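Speaker notes — Writing task rules that hold up across operators
Abdelkrim Ramadan, Primley
25 min plus questions

Slide 1. Title
Wait for the side door to close. Say the title once. Slides will be on the workshop page afterward, so no need for photos of the tables.

Slide 2. Scope
This talk covers rules for recording manipulation demonstrations with hand-held grippers. It does not cover machine safety. People who came for cell guarding and stop distances want the Fahmy session across the hall.
The rules are an internal practice document, first issued June 8, 2018, as a single page. It is now 8 pages. Most of the growth is definitions.

Slide 3. Why definitions come first
Read the old wording aloud: "Move the items to the other plate." Ask the room what counts as moved.
Points to make:
Is an item on the rim on the plate?
If one item lands and one rolls off, is that one failure or half a success?
Does the operator end the recording at release, or when the item stops rolling?
Our first operators answered these differently. All of them were following the rule as written.

Slide 4. Small round items
Plate-to-plate transfer of small items is the task with the most disputes in review. Round items move when touched. A jaw that closes a little off center pushes the item away, and the operator then chases it toward the rim. The rule now says: one regrasp is allowed per item, without tipping or dragging the plate. A second regrasp ends the episode and it is labeled as failed. Failed episodes are kept.

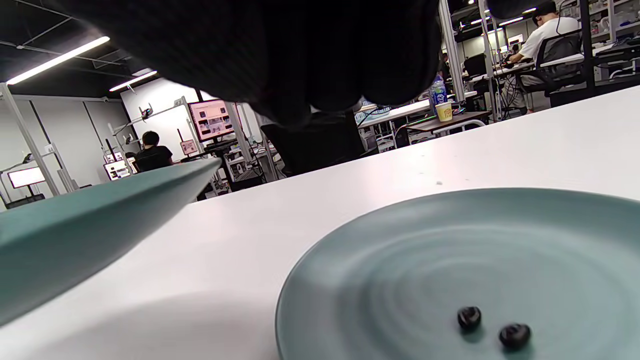 Height of approach is the other half of this. We ask for a pause above the item before descent, long enough for the item to be in view and still. Operators who skip the pause are faster by the clock and produce more regrasps. Do not quote a percentage here. The comparison was not controlled.

Slide 5. Surface and surroundings
Three rules, in order of how often they are broken:
Wipe the table before the session and again after any food item is used. Crumbs get picked up by segmentation and somebody has to relabel them.
Plates stay within reach without the operator shifting their feet.
People in the background are permitted with signed consent. Consent is checked before the session. Screens facing the table must not show personal data.
Expect a question about clearing the room entirely. Answer: we tried it at Jisberg and the policy trained on that set did worse once the room was in normal use. One site, one task, so treat it as a reason to test and nothing stronger.

Slide 6. Review
Set size for the audit was 2,202 episodes. Each was read by 2 reviewers, working separately, with the rule text open. Disagreements went to a third person, who could either pick a label or mark the rule itself as unclear.
Stress the last option. Before it existed, unclear rules were settled one episode at a time and the text never changed.
Show the Stiko screen for the review queue. Skip the demo if running late.

Slide 7. Changing a rule
A rule change gets a version number, and every episode stores the version it was recorded under. Old episodes are not relabeled by default. If the change affects the success condition, relabel or exclude. Mixing versions without a field to separate them is the error I would most like people to check for when they get home.
The next revision is planned for December. Open items are deformable objects and what to do about left-handed operators, whose approach angles the current text does not allow for.

Slide 8. Questions
Leave this slide up. Repeat each question into the microphone before answering.
Backup slides: label schema, consent form, regrasp flowchart.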